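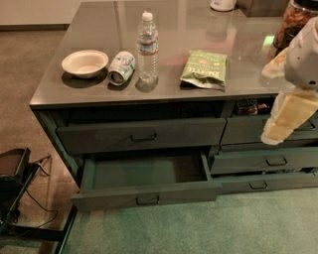 A white bowl and a crushed can on the grey worktop.

5 August 2021

The council changed our recycling collection in the spring, and I have spent more time since then reading about sorting plants than I would have predicted. What follows is a set of notes on why the rules say what they say, with the arithmetic for our own street where I have it. It is mostly about metal and paper, as those are the two streams I understand.

The first question people ask is whether to crush cans. Our leaflet says no. The leaflet in Hidside, four miles away, says it doesn't matter. Both go to the same transfer station, so one of them must be out of date, and I wrote to ask which. Sharon Nyaga in the waste team replied within a week, and her answer was more useful than the leaflet.

Aluminium is pulled off a mixed belt with an eddy current separator. A drum at the end of the belt has a rotor inside it carrying rows of magnets of alternating polarity. The rotor spins far faster than the belt moves, the changing field sets up currents in anything conductive, and those currents produce a field of their own that pushes the object away from the drum. Paper and plastic drop straight down. Aluminium is thrown forward over a splitter plate and lands in a separate chute.

The push depends on the size and shape of the piece, how conductive it is, and how heavy it is for its volume. A whole can works well. A can with its sides pushed in still works, as there is plenty of metal facing the rotor. Trouble begins with cans flattened into a disc, because an earlier stage sorts flat things from three-dimensional things and a flat can may go off with the paper. Once there, it is either picked out by hand or it spoils the bale.

So the rule depends on the plant. If your metals are collected in their own box, crush as you like. If they go in with the paper, leave them with some depth. Hidside had separate boxes until last September, and the leaflet was never reprinted.

Steel is easier. An overband magnet lifts it off before the eddy current stage, and shape hardly matters. The exception is aerosols, which should be empty and not pierced.

Then there is paper. Fibres are pulped in water, screened and pressed, and each pass shortens them. Office paper has long fibres and is worth having. Egg boxes are already near the end of the line, made from fibres too short for much else. They can still go in most paper collections, though the yield is poor, and I put ours in the compost, where they do some good as dry material between layers of grass.

Bowls and plates are harder to judge. Some are plain pulp, some have a thin plastic lining, and some have a coating sold as compostable, which generally means compostable at a commercial plant held at 70 degrees or so the supplier's sheet claims. A garden heap seldom gets near that. The tear test is the only check I know that needs no equipment: tear the rim slowly and look for a film stretching across the gap. If there is a film, it goes in general waste here. Anything with grease soaked into it goes there too, lined or not.

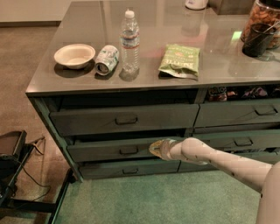 Bottle caps are the other thing that has changed. The old advice was to take them off, on the grounds that caps are usually polypropylene or polyethylene and bottles are PET. The current advice is to leave them on. The bottle gets shredded whole, the flakes go through a water tank, and the two plastics separate by density – PET sinks, the cap material floats. A loose cap is small enough to fall through the first screen with the broken glass and grit, and is lost at that point. Sleeves and labels come off in a hot wash, and there is no need to pick at them in the sink.

Hywel Powell at number nine doubts all of this and kept a log for our end of the road. He weighed the metal from the shared bin over one quarter and got 20 kilos. He also recorded 205 litres of residual waste from the same bin store on a single collection day, most of it film and food trays. I have asked him for the method, as I suspect the volume is the size of the container and says little about what was in it. He has not yet replied.

The film is the real gap. Merow takes it at the supermarket, but only clean and dry, and the cage was full both times I went. Mercy Nyanda tells me the Laizer depot will accept it on weekdays from the autumn. I have rung to confirm and am waiting for them to ring back.

If anyone has the gate specification for our transfer station, particularly the limit on metal in the paper bale, I would be glad of a copy. The one I have is a scan with the second page missing.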